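Textiles for the Home, Unit 8: Dressing the Table

OK, so last time we did beds, and this week I want us on tables. Layers first! I like a quilted cloth at the bottom (it softens the clatter) and a clear cover over it if you've got kids or soup. Shiny covers do show every window in the room, so look at yours in daylight before you settle on it.

Then the turntable, if there is one. Keep cloths from getting under it – they drag.

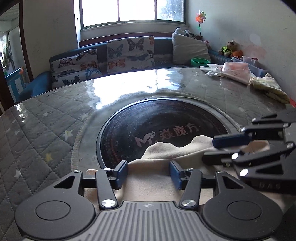
For next class, bring a soft cloth and fold it 3 ways. Teresa Abreu has the handout on hems, room 102, if you missed it.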